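Urnareck Guest House - Questions We Get Asked

Most of what follows has been asked at the front door, usually in the rain. If you read it before you come, we can both get indoors sooner.

Where exactly are you?

On the hill above Pirnley, at the end of a lane that your satnav will describe as a footpath. Ignore it and carry on past the chapel. If you reach a gate with a goat behind it, you have gone too far, and the goat will be pleased to see you.

What time can I check in?

From four until eight in the evening. If you're going to be later, ring us and we'll leave the key in the usual place, which we'll tell you on the phone and won't be printing on the internet.

Which room should I book?

The Amano room has the bath and the view down the valley. The Nambridge room has the shower, the bigger bed and a view of our neighbour's caravan. Both have a kettle, proper milk and a small washbasin. 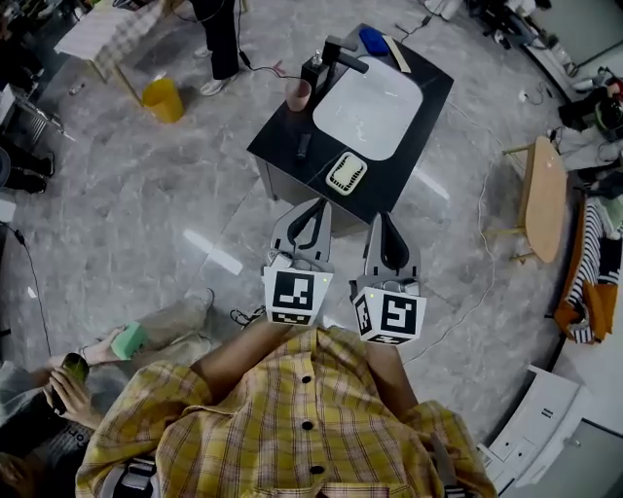
How much does it cost?

Nambridge is £177 for two nights and Amano is £238. Breakfast is included in both. We don't do single nights between Easter and the end of September, so please don't ask in a sad voice. It has worked before and we are trying to be firm.

What's for breakfast?

Eggs, bacon, sausages, mushrooms, tomatoes and toast, in whatever combination you like. Porridge if you ask the night before. Vegetarians and vegans are looked after, and so are people who say they only want a coffee and then look at everyone else's plate. We serve from half past seven to half past nine - at nine thirty-one it's bread and jam.

Can I bring my dog?

One dog per room, in the Nambridge room only, at no extra charge. Dogs are not allowed on the bed. We know where your dog will sleep. Please bring a blanket.

Is there wifi?

Yes, in the sitting room and in most of Nambridge. In Amano it comes and goes with the weather. Phone signal is best at the top of the garden, next to the compost.

Can we use the sitting room during the day?

Whenever you like. There's a stove, a shelf of board games (the Scrabble is short of an E) and more paperback thrillers than anyone needs. Wet boots stay in the porch.
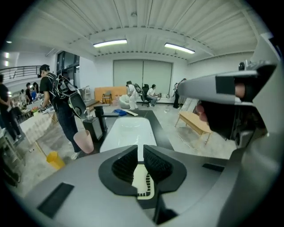 Is there anywhere to eat in the evening?

The pub in Pirnley does food every night except when it doesn't, so ring first. It's a twenty-minute walk down and a good deal longer back up. Bring a torch.

Are you suitable for children?

Children over five are welcome. The stairs are steep, the pond is deep and we have no high chair. We do have a tin of biscuits, kept on a high shelf for everyone's sake.

What if I need to cancel?

Tell us 2 weeks ahead and you'll get everything back. After that we keep the deposit unless we can fill the room, and we will try to fill it.

Do you take cards?

Cards, cash and bank transfer. No cheques, please. The nearest branch that will take one is a day out in itself.

Page last updated 20th June.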